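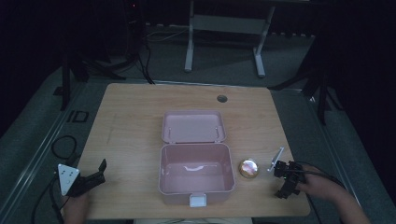

Since March I belong to the robotics club of our technical college in Besthorpe, and I promised to myself that I would write about the project before I forget the details. I am studying accounting, so I came to the club with no knowledge of motors or programming. They gave me the grippers.

Our project has the name Slanina. In my language it means bacon, and the students who started it never explained to me why they chose this word. The aim is simple to say: we show small household tasks by hand, with one gripper in each hand, and later a program should learn from our recordings how to do the same. The task of this month is the pink box. It must be opened, one small thing must go in, and the lid must be closed again.

I thought it would take me one evening to learn. I needed seven evenings until my recordings were good enough to keep. With fingers I open such a box without thinking. With the gripper I have only two hard jaws, and I cannot feel how strongly I press. The lid is the worst part. If I push it from one corner, the whole box turns on the table, so the left hand has to hold the base while the right hand works, and for me the left hand is slow like a sleepy cat.

The older members have taught me some rules, and I write them here mostly for myself. Move a little slower than in normal life, but do not stop in the middle. Do not bring the two grippers so near that the cables cross. If you make a mistake, finish the task anyway and mark the recording as bad afterwards. I broke this last rule many times in the beginning – it is very difficult to continue calmly when the box is already sliding away.

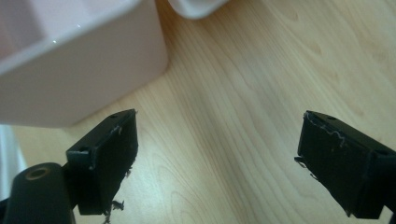
Last updated in May

The padding inside the jaws is my other subject. New padding is smooth and holds almost everything. After some weeks of use the edges become frayed, and every bit of fluff stays on it. In the club we have different opinions about it. One group wants to change the padding as soon as it looks ugly. The other group, and I am with them, says that it should be changed when it stops to hold well. I cleaned a pair with sticky tape once and it looked better for one evening only.

Smooth plastic is a good test for it. The rim of the box is thick and round, and when the jaws come to it at a wrong angle they simply go off. I learned to come from above and a little from the side, and to close only when both jaws are in the right place. To see this I must bend my head quite low, and after an hour my neck reminds me that I am not eighteen anymore.

Until now we have 176 recordings which we accepted, from 3 people. I am proud that some of them are mine, although I did not ask how many. We want to have more before the summer meeting in Nemitdale, where the student clubs of the region show their work to each other. There we get a table and half an hour, and a jury asks questions. Last year the club from Omard got the first place with a machine which sorted buttons, and our members still talk about it with a mix of respect and pain.

I do not know yet if our program will learn something useful. The first training had a poor result: the arm moved nicely to the box and then waited there. The programmers said this is normal. For the next weeks we will record the closing of the lid separately, starting from different positions, and I also want to practice with my left hand leading.

If somebody from another student club reads this and has a good method for fixing new padding so the corners do not come up, please write me. We tried 2 kinds of glue. The first one became hard and the second one smelled so bad that we had to open all the windows.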